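How to put a liner in a bin with hand-held grippers (a guide from the cleaning crew)

Updated 9th January

I've been changing trash bags at the Warngate offices for a long time, and if you'd asked me last summer whether I could teach somebody to do it, I'd have said sure, give me a minute and a bin. Then in September my employer, Ludavell, started on a robot for the evening bin round, and they asked a few of us from the crew to do the demonstrations. So now I put bags in bins with a gripper in each hand, and the recordings of that are what the robot learns from. I'm writing this for the next people from our crew who get a turn at the table. The setup sheet covers the software. It says very little about bags!

Before you start

Pull the bag off the roll and rub the top edge between your fingers until it comes apart. Do this by hand, before you pick up the grippers. Trying to split a stuck bag with two flat fingers is a great way to lose an afternoon.

Give it one good shake too, so there's some air in it. Then set the bin near the middle of the table and check your cables. I let mine hang down beside my hands, and I move my arms all the way out to each side once before recording (if something tugs, fix it now, you'll only knock the bin over later).

Getting the bag over the rim

1. Lay the bag over the top of the bin with the open end up. It will look like a heap. Leave it that way.

2. Close one gripper on a fold near the opening. Take a real fold, a couple of layers, well inside the fingers. If you only catch the very edge it slides right out.

3. Pull toward your own side, slowly, and keep the other gripper open and close by. I want mine ready to go before the bag starts shifting. 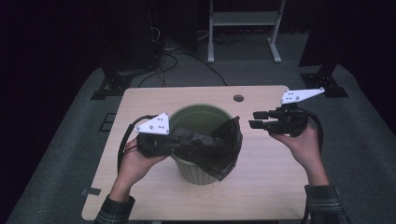 Left gripper holding a fold, right one open and waiting its turn.

4. Bring the open gripper in, take the opposite side of the opening, and pull it down over the rim.

5. Let go with the first gripper, move along the rim a little, take another fold. Keep going until the edge is over all the way.

6. Push the middle down into the bin with the grippers closed.

If you drop a fold, don't stop. Pick it up again and carry on. I used to start over every time because I thought a messy one would be thrown out, and Sang Mạch, who goes through our recordings, told me to please quit doing that. The recoveries are useful to her. A robot that has only seen perfect bags has no idea what to do with a bad one.

When the bag won't open

This was my biggest headache. The thin black ones cling to themselves and the wrinkles all look alike, so you grab what you think is the rim and you've got the side. What works for me is going back to hands for the messy part. Set one gripper down, hold one side of the bag with your free hand, and use the gripper in the other to work the opening wider.
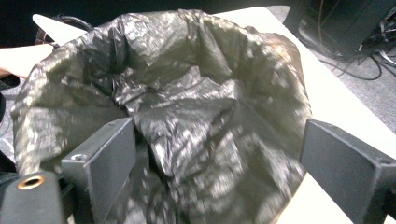
Mark that run as assisted when you save it. Sang keeps those in their own folder and it takes you two seconds. Don't skip it, even at the end of a shift when you're tired of the whole thing.

Also, rest your wrists. I take a break after every batch, and nobody has given me a hard time for it. Your grip gets lazy before you notice.

What it does to the job

People on the crew ask me this more than they ask about bags, so I'll say what I know. The plan is for the robot to do the desk bins on the open floors. The kitchens, the restrooms and anything with liquid in the bottom stay with us. We were told in writing that hours stay the same until the trial is over, and after that I don't know. Dong-geon Na asked at the crew meeting whether table time would be paid at the higher rate, and it is now, so check your slip for the second line.

I'm of two minds, to be fair. My back would love never to bend for a desk bin again. But the desk round is also when I say hi to the people who work late, and I'd miss that.

If you want a turn, put your name on the sheet by the supply closet. Bring your own roll of bags from the cart, the table is always out.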